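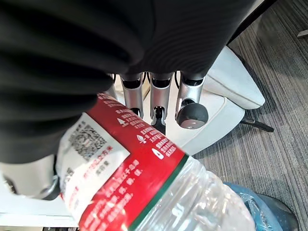
*Last changed: June 2025*

I have now read many plans for collecting robot demonstrations, and almost all of them begin with a number. So many hours, so many episodes, so many tasks. The number is easy to put in a budget and easy to compare with the number of another team. I want to argue that it is the wrong thing to begin with, and that small teams are hurt by it more than large ones.

I write as a person who spent two years on the side of the work that is usually left out of the papers. I prepared rooms, I wrote task sheets, I taught operators, and I threw away recordings. My opinions come from there. I do not train the models, and Shamim Malik, who does, disagrees with me on several points below. I will try to be fair to him.

## What an episode is worth

Take a simple tidying task: a water bottle goes from a table into a trash bin. An operator who has practiced for a few days can do this very quickly, and every time in almost the same way. The hand comes from the same side, the fingers close at the same height, the arm takes the same path. If you ask this operator for 248 episodes, you will receive 248 good episodes, and you will have learned one thing.

We did exactly this in our first project, which had the internal name Storard. The bottle was always placed by the same person, and she was tidy. The label faced the robot, the cap was closed, the level of water was almost the same. I approved those recordings myself. When the trained policy met a bottle lying on its side, it closed its fingers in the air above it, where the neck of a standing bottle would be. It repeated this with great patience until we stopped the test.

After that I made a rule that before each episode somebody other than the operator changes something. The bottle is turned, or laid down, or part of the water is poured out. The operator does not choose. This made us slower. On the good days of Storard we recorded 43 episodes in a morning, and with the new rule we came down to 20. The person who managed our schedule was not pleased, and from the schedule's point of view she was right.

Shamim's objection is that variety without a plan is only noise. If each episode differs from the others in five ways, the model has few examples of each difference. He would prefer to change one thing at a time and keep a table of it. I accept this for a laboratory study. For a home or an office I think the table gives a false comfort, as the rooms where people live do not change one thing at a time. 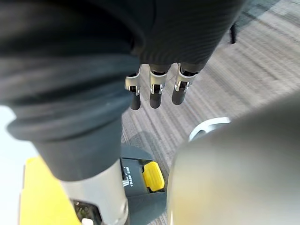 The second matter is mistakes. Most collection plans I have seen include a sentence such as "failed episodes are discarded." It sounds like quality control. But a failed episode is often two things joined together: a bad grasp, and then a very good recovery. The bottle slips, the operator stops, opens the hand, moves back a little, and tries again from a better angle. The recovery is the most valuable part of that day's work, and it goes away together with the error.

Operators learn this rule faster than any other. When they know that a slip means the episode will be deleted, they become careful in an unnatural way. They go slowly to the object, they avoid difficult angles, and they press the reset button at the first small problem. Then we are surprised that the model does not know what to do after a small problem.

Rosalinda Lacson, who was the best operator I worked with, was the one who made me understand this. She asked me one afternoon if I wanted her to be good or to be useful. I thought it was a joke about my task sheets, which were long. She wanted to know if she could leave the slips in. We agreed on a mark in the log: the time of the slip and the time when the hand was again under control. In the next project, Troltbridge, we kept 33 such episodes in the first set. They took more time to label than all the clean ones, and I would do it again.
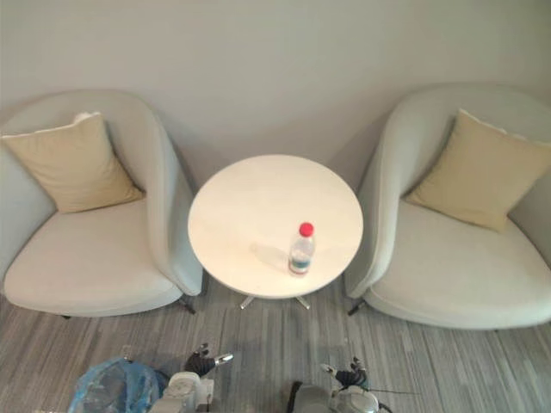 **Should an operator drop things on purpose, so that there are more recoveries to record?**

I would avoid it. A planned drop looks different from a real one, because the hand is already prepared for it and begins the correction too early. It is better to make the task a little harder and let the slips come by themselves.

## Who decides what is good

The last point is about people, and it is the one where I am least certain.

In most teams the operator records and another person judges. The judge looks at the video afterward, often at double speed, and gives a mark. I did this job for a long time and I was not very good at it. From the video I could see if the object arrived. I could not see if the operator had been guessing. Sometimes the fingers hid the object completely from one camera, and I passed the episode because the end of it looked fine.

The operator knows these things at the moment they happen. Five seconds after the episode she can say "I did not see the bottle there, I was lucky." A day later she does not remember. So I now think that each episode needs a short comment from the operator, in her own words, before the next one begins. We tried a form with fixed answers and it was filled in without reading. Free words worked better, even when they were only "bad angle" or "tired."

It is true that such comments are hard to use in training. Shamim says that he has never put one into a model, and he is probably correct that he never will. But he reads them when a policy behaves strangely, and more than once they sent him to the right recording faster than any search he had written.

If I had to write the plan for a new project tomorrow, I would still put a number in it, since the budget form has a box for that. I would put it on the last page. On the first page I would write what changes between episodes, who changes it, and what happens to a recording when something slips.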